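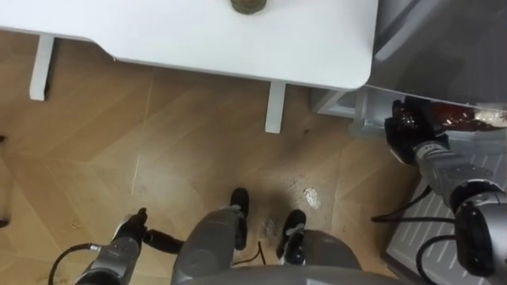
One user wrote in that the old section 6 told her how to type a legend in and never how to tell the program that two legends are the same legend. Fair. Section rewritten, see below. Old numbering is gone, so if you have the July printout, toss it.

Section 6. Entering legends and linking variants

Applies to Kuleo desktop, all builds that can open the Zesdale starter set. If your menu says Stories and not Tales you are on an old build. Update first, then come back.

Before you start

You need:
- a collection already made (section 4)
- at least one place in the place list (section 5)
- the source in front of you – book, tape, letter, whatever it is
- edit rights. Read-only logins see the New Tale button but it's gray.

Note: the starter set comes with 3409 tales. Don't edit those. Copy one to your own collection and edit the copy. Updates overwrite the starter set every time and your changes go with it.

6.1 Adding a tale

1. Open your collection. Click New Tale.
2. Type a working title. Short. "Drowned bell, Lamptey version" is fine. The title a teller used goes in the Teller's Title box, further down, spelled how they spelled it.
3. Pick a Kind. Legend, myth, tall tale, saint's tale, ghost, place name, other. If it's tied to a real spot and told as true, pick Legend. If you can't decide pick Other, you can filter for those later.
4. Enter the summary. Limit is 800 characters, spaces included. The counter turns red when you are over and Save stops working. No error message, it just doesn't save. Will be fixed.
5. Paste the full text in the Text tab. No limit there.
6. Pick the place. If the story happens one place and was collected someplace else, use both boxes: Set In and Told In. People mix these up constantly.
7. Source. Required. A tale with no source will save as a draft and won't show in searches.
8. Save.

Caution: closing the window with the X does not ask if you want to save. Use Save, then Close.

6.2 Dates, kings and "long ago"

Legends mostly don't have dates. Kuleo wants something in the box anyway, so:

- "Long ago," "once," "in my grandmother's time" – type it just like that. Goes in as text, sorts to the bottom.
- A reign ("the fifth year of the old queen") – use Reign, pick the ruler from the list, type the year of the reign. Kuleo works out the year if the ruler has dates. If the ruler is legendary leave the dates blank, please don't guess.
- A century – pick Century from the drop-down. Don't type the first year of it, typing 100 when you mean the second century gives you a tale fixed to one exact year and it will sit in the wrong spot on the timeline forever.

The date box is for when the story is supposed to have happened. The date it was written down or recorded belongs with the source. 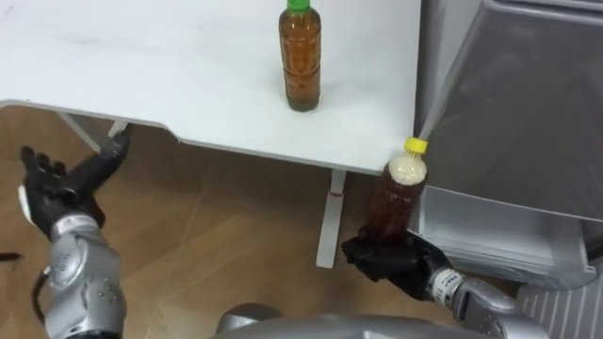
Fig. 2. White table, upright bottle with green cap.

6.3 Linking variants

A variant is the same story told differently. Dragon in one, big eel in the other. Bell sinks in the lake, bell sinks in the river. Same bones. Kuleo keeps each as its own tale and ties them in a group.

1. Open the first tale. Go to the Variants tab.
2. Click Link. A search box opens.
3. Type any word from the other tale's title, or its tale number. Number is faster.
4. Select it. Click Add. Don't double-click, double-click opens the tale and you loose the link screen.
5. Pick how sure you are: Same, Probable, or Doubtful. Default is Probable. Leave it unless you have a reason.
6. Write a line in Why. "Same ending, same hill" is enough. Anything beats a blank, the next person will want to know.
7. Save. The link shows on both tales, you only do it once.

Linking is a chain. If A is linked to B and B to C, all three show as one group, even if A and C have next to nothing in common. Usually what you want. If not, open B, click the link to C and set it to Doubtful. Doubtful links stay on the page and drop out of the group.

Note: a group can hold as many tales as you like but the map only draws the first 100. The list view shows all of them.

Caution: Merge is a different button. Merge makes two tales into one and throws away the second text. Only for true duplicates, the same page typed in twice. There is no undo. Export first (section 8).

6.4 Motifs

Optional but do it, searching is poor without them.

1. Motifs tab, click Add.
2. Start typing. "Fog," "bargain," "helpful animal," "forbidden door." The list is the Prellance list, it's closed, you can't add to it from here.
3. Choose up to 6. After that the Add button goes away.
4. Drag the main one to the top. The top motif decides the map symbol.

If nothing on the list fits, use Local Tags instead. Local tags are yours and don't travel when you share a collection.

6.5 Things that go wrong

Save does nothing.
Summary too long. See 6.1 step 4.

Tale saved but search can't find it.
It's a draft. Add a source. If it has a source, rebuild the index: Tools, Index, Rebuild. Takes a while on a big collection, do it at lunch.

Teller's Title shows boxes or question marks.
Font problem. Settings, Display, tick Use wide font. Text itself is OK, nothing is lost. Most common with titles in a non-Latin script pasted out of a scan.

Two places with the same name.
Give each one a parent place. There are two Foxes' Hills in the starter set and they are both correct.

Linked the wrong tale.
Variants tab, click the link, Unlink. Your Why note goes too, so copy it if you want to keep it.

Variant group has swallowed half the collection.
Somebody linked a very general tale – usually a plain "why the sea is salt" or similar – as Same. Sort the group by number of links, the culprit is at the top. Set its links to Doubtful one by one. No bulk option at teh moment.

6.6 Before sharing

- Check the teller agreed. There is a box for it under Source, Permission. Unticked tales are held back from the shared copy.
- Check the Told In place isn't somebody's home address. Village level is plenty.
- Run Tools, Check Collection. Fix the reds. Yellows can wait.

Sharing itself is section 7.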